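3.2 Match coding

Every match of the Jirndale women's league was coded from broadcast video by two raters working apart. The sample held 936 player-match records, and goalkeepers were left out. A defensive action was logged when a player tackled, blocked or intercepted inside her own half - pressing higher up the field was coded under a separate label. Disagreements went to a third rater, whose call was final.

Raters first trained on nine matches from the previous season. Agreement was checked after each one, and a rater who fell below the cutoff set by Kurian and Horrocks repeated the match before moving on.

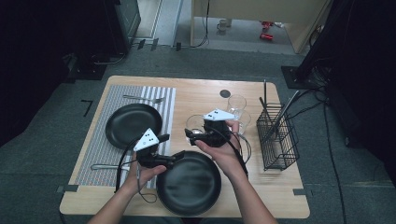
Figure 2. Seated tabletop task with a black gripper in each hand.

3.3 Selection model

All-league selection was treated as a yes-or-no outcome. Predictors were goals, assists, minutes played, defensive actions per match and team finish. Players with fewer than 29 percent of available minutes were dropped, which removed 41 players, most of them midseason signings at Domeck and Cheetham. Team was entered as a random effect.

Goals and minutes were strongly related among forwards, so the model was fitted again with goals per 90 minutes in place of the raw count. Both versions are reported in Section 4.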